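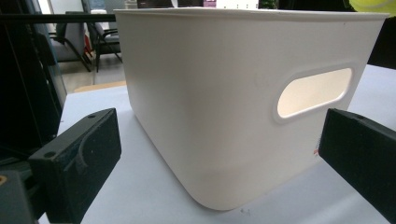
# gridach-fingers

Recordings and notes from a side-by-side trial of two finger sets on the Gridach hand-held gripper. Both sets fit the same body and the same camera mount, so the only thing that changes between runs is what touches the object. The trial was run at the Vedside office, on one table, over several short sessions.

Maintainer: Indira Gowda
Recording: Aled Ifans, Mounir Ragab
Labels and checks: Prakash Chowdary

Last edited Thu 16 August. The December release had only the block fingers in it and is kept under `old/` for anyone who has scripts pointing at it.

## What is in the set

There are 1,011 episodes. Each one is a single attempt to close on an object, lift it, move it and put it down again. Failed attempts are kept and labeled. An episode starts when the operator presses the record switch and ends when the switch is released, so some have a second or two of idle table at either end.

Finger sets:

- `block` — black rectangular fingers, stiff, the ones we have used since the start
- `pad` — the same outline with a soft insert from Palaniappan glued to the inner face

Objects:

- white plastic storage bin with an oval handle cutout
- tennis ball
- folded dish towel
- cardboard mailer, empty

The bin and the ball were picked as opposites. The bin is wide and smooth and takes up most of the opening. The ball is small, round and fuzzy, and it can roll away if one finger arrives early. 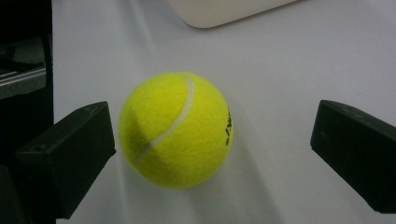 *Tennis ball between the open fingers. The gap is wider on the right than on the left.*

Uneven gaps are common in the ball episodes. Operators were told to bring the gripper down over the ball and close without fixing the centering first. We wanted to see how much sideways error each finger set would put up with. If you filter for centered starts, you will throw out a good part of the data, and the two sets will look more alike than they are.

## Layout

```
gridach-fingers/
 episodes/
 block/
 pad/
 calib/
 labels.csv
 splits/
 old/
```

Each episode folder has `video.mp4`, `width.csv` (finger opening over time), `pose.csv` and `meta.json`. Times in all of them are in seconds from the start of the episode.

Columns in `labels.csv`:

| column | meaning |
|---|---|
| `episode` | folder name |
| `fingers` | `block` or `pad` |
| `object` | `bin`, `ball`, `towel`, `mailer` |
| `result` | `held`, `slipped`, `missed`, `aborted` |
| `rater` | initials |
| `note` | free text, often blank |

`slipped` means the object left the table and then moved in the fingers enough to see on video. `missed` means it never left the table. `aborted` is for anything the operator stopped on purpose, including dead batteries. Prakash labeled everything once, and Corentin Leclerc relabeled 300 episodes without seeing the first labels. Where they disagreed, both went back to the video and settled on one answer. The first-pass labels are in `labels_raw.csv`.

## What we found so far

Pads are better on the ball. Most of the block failures there are the ball squirting forward when the fingers close above its middle, and the pads seem to forgive that.

On the bin there is little between them. When the grip is square to the walls, both sets hold. When it's crooked, both slip, and the pads take longer to do it. The walls taper toward the base, so a low grip behaves differently from one just under the rim. Grip height isn't labeled. You can get a fair estimate from `pose.csv` plus the table height in `calib/`.

The towel is easy for both. The mailer folds under the block fingers when they close fast, and we have not tried it with the speed turned down.

We did not test heavier loads. The bin was always lifted empty.

## Known problems

- The pad inserts wore during the trial. They were changed 2 times, and the change is marked in `meta.json` as `pad_batch`. Don't mix batches if you care about friction.
- The opening sensor reads slightly wide when fully open. The correction is in `calib/width_offset.json` and has **not** been applied to the CSV files.
- Light in the room comes partly from windows. Shadows on the table move between sessions, and exposure was left on auto. A model trained on the morning runs did noticeably worse on the afternoon ones.
- Other objects are often in view behind the one being gripped. Use the `object` column to tell which one the attempt was for. A detector alone will pick the wrong one sometimes.
- The office is visible past the table edge in low-angle views. Crop if you need a clean background.
- In 4 episodes the pose track jumps partway through. They are listed in `splits/exclude.txt` and the loader skips them by default.

## Loading

```
from gridach import load

eps = load("gridach-fingers", fingers="pad", object="ball")
for ep in eps:
 print(ep.name, ep.result, ep.width.min())
```

Pass `skip_excluded=False` to get everything. Video is decoded only when you ask for it, so listing the whole set is quick.

## Splits

`splits/by_session.txt` is the one to use for anything you plan to report. It keeps every session whole. `splits/random.txt` is there for quick checks and gives scores that are too high — neighboring episodes look nearly the same.

## Next

Mounir is printing a third set with a shallower inner curve, to go on the same mount. Jindora has asked for bin runs with weight inside, and those will go into a separate folder when they are done. Bug reports and label fixes are welcome as issues; please include the episode name.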